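# Small trains, long evenings

Children's television rarely comes out of Balline, but Fama, a series of 20 short episodes about a mountain post van, was written and voiced there. Nobuhle Pretorius began it as a bedtime story and sold it to Vodov in July.

Each episode runs for 3 minutes. There is one narrator and very little music. Aníbal Londoño, who directs, wanted children to hear the engine and the weather.

The first DVD has a sticker sheet and a map of the route. Vodov pressed 800 copies, and most went to libraries and nurseries.

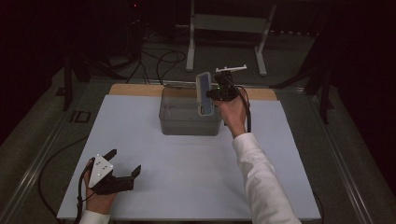 *A phone held over a grey plastic tub.*

A second series is being written. Pretorius says the van will get a new driver.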